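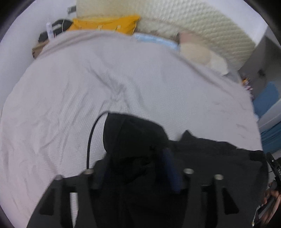

Irfan Sinaga m'a écrit, après la première version de cet exposé, qu'il fallait arrêter de s'en prendre aux gens qui vendent du sommeil, puisque lui dort mieux depuis qu'il a acheté leur couverture. Je commence par sa remarque. Il dort mieux, je le crois. Je ne vois pas ce que la couverture vient faire dans l'affaire, et lui non plus quand on lui pose la question deux fois.

Notes pour l'exposé « Mieux dormir : ce qu'on nous vend »
Version longue, à couper si la salle fatigue

Ouverture

Ne pas demander à la salle qui dort mal. Toutes les mains se lèvent, et ensuite on passe dix minutes sur les voisins du dessus.

Dire d'entrée que je ne suis pas médecin. J'ai passé l'hiver à lire des brochures, des notices, des pages de vente et quelques articles de recherche, dans cet ordre de volume. Celui qui ne dort plus du tout, ou qui s'endort au volant, doit voir un médecin et peut ignorer tout le reste de la soirée.

Annoncer la thèse sans tarder : on mesure très mal ce qu'on nous promet d'améliorer. Laisser un silence. Puis Derus.

Derus, ou la nuit notée

Derus est un bracelet avec une application. Le matin, il vous donne une note sur 106. Pourquoi 106 ? J'ai écrit au service client. On m'a répondu que l'échelle « dépasse volontairement la perfection ». Lire la réponse telle quelle, sans commentaire, elle fait son effet toute seule.

Raconter mon essai. Une nuit passée à lire dans un fauteuil jusqu'à quatre heures, presque sans bouger : 80. Une nuit dont je me suis levé frais, de bonne humeur, prêt à descendre les poubelles en sifflant : moins bien notée. Préciser que deux nuits ne prouvent rien, ni contre Derus ni pour. Je m'en méfie autant quand ça m'arrange.

Point à développer si on a le temps : un bracelet de ce genre se sert surtout du mouvement et du pouls, et de là il devine. En laboratoire, on pose des électrodes sur le crâne et on enregistre l'activité du cerveau. Ce sont deux métiers différents. Quand l'application affiche « sommeil profond » avec un joli dégradé violet, elle affiche une estimation. Le mot figure dans la notice, en gris clair, page du fond.

Transition : passer de la mesure au matériel.

Le lit lui-même

Commencer par le matelas. On lit partout qu'il faut en changer à date fixe. J'ai cherché d'où sortait la date. Dans les brochures que j'avais sous la main, aucune source, ou alors un renvoi vers une autre brochure. Un matelas creusé qui vous fait mal au dos, changez-le. Un matelas où vous dormez bien, je ne vois pas au nom de quoi on vous le ferait jeter.

La fermeté. Il existe de vraies études sur le mal de dos, et celles que j'ai lues penchent plutôt pour le mi-ferme que pour le très ferme. Grand-mère et sa planche sous le sommier n'en sortent pas gagnantes. Rappeler quand même que « mi-ferme » n'est pas une unité, que chaque fabricant y met ce qu'il veut, et qu'une personne légère et une personne lourde ne sentent pas la même chose sur le même lit.

Plamari, le drap « thermorégulateur ». Lire l'étiquette à voix haute : « 1 000 fils, technologie vivante ». Deux remarques. D'abord, le nombre de fils se gonfle facilement, il suffit de compter séparément chaque brin d'un fil retordu. Ensuite, un tissage très serré laisse souvent moins passer l'air, ce qui est un drôle de départ pour un drap censé rafraîchir. Quant à « vivante », j'ai renoncé.

(Si quelqu'un dans la salle possède des Plamari et les aime : très bien. Un drap agréable est un drap agréable. Je conteste l'étiquette.)

La couverture lestée. Revenir à Irfan. Quelques essais existent, souvent petits, et il est difficile d'y faire un placebo convenable : on sent bien si la couverture pèse ou non. Certains participants l'aiment beaucoup. Dire « ça plaît à des gens » est honnête. Dire « ça soigne l'insomnie » demande autre chose. Irfan a aussi, le même mois, cessé de boire du café après le déjeuner. Il l'a mentionné en post-scriptum.

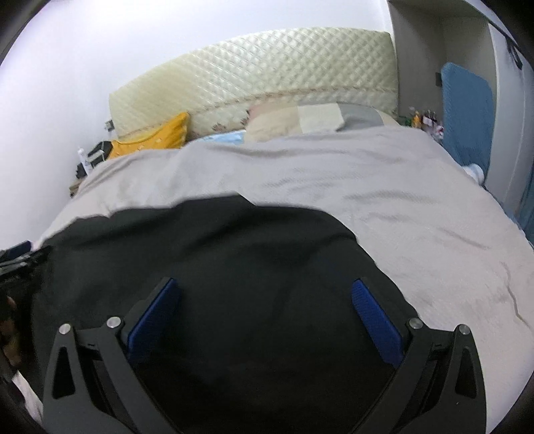 Le noir complet, l'oreiller et la tisane

Sur l'obscurité, je suis moins grincheux. La lumière joue sur l'horloge interne, c'est solide, et une chambre sombre ne coûte pas grand-chose. De là à acheter le rideau Lornley « occultation certifiée », il y a un pas. Certifiée par qui ? Par Lornley. Un double rideau d'occasion fait le travail chez moi, avec une pince à linge au milieu les soirs où le lampadaire insiste.

La lumière bleue des écrans. Ici, marcher sur des œufs. L'effet existe en laboratoire, dans des conditions assez particulières. Chez soi, on ne sait pas bien démêler la couleur de l'écran de ce qu'il y a dessus. Se disputer par messages à minuit avec un filtre orange reste se disputer à minuit. Je n'ai pas trouvé de quoi recommander les lunettes.

Ene, la tisane. « Formule nocturne. » Camomille, tilleul, arôme. Ridwan Sopacua en boit tous les soirs et soutient que c'est le rituel qui compte : la bouilloire, la tasse, le téléphone qui reste à la cuisine. Je suis assez d'accord avec lui, et du coup je demande pourquoi payer le prix d'Ene pour une bouilloire. Signaler aussi qu'une grande tasse au coucher envoie parfois aux toilettes à trois heures du matin. La boîte n'en parle pas.

Ce qui tient à peu près debout

Attention au ton, la salle attend une recette et il ne faut pas devenir à mon tour vendeur de quelque chose.

Se lever à heure régulière. Ennuyeux, gratuit, assez bien soutenu.

La caféine plus tôt dans la journée. Les gens y réagissent très différemment, essayer sur soi.

Une chambre plutôt fraîche. Ne pas donner de degré exact : les chiffres qui circulent sont plus précis que ce qu'on sait.

Pour une insomnie qui dure : la thérapie cognitive et comportementale. C'est de loin ce qui m'a semblé le mieux étudié, et je ne l'ai vue en tête de gondole nulle part. Donner le nom complet, l'épeler au besoin, renvoyer au médecin traitant.

Questions probables

« Et la mélatonine ? » Un certain intérêt pour le décalage horaire, plus modeste pour le reste. Pas de dose donnée depuis une estrade. Pharmacien.

« Et la pleine lune ? » Il y a des études dans les deux sens. Je dors mal les soirs où je sais qu'elle est pleine.

« Vous avez gardé le bracelet ? » Oui, dans un tiroir. La dernière fois que je l'ai ouvert, en octobre, il réclamait une mise à jour.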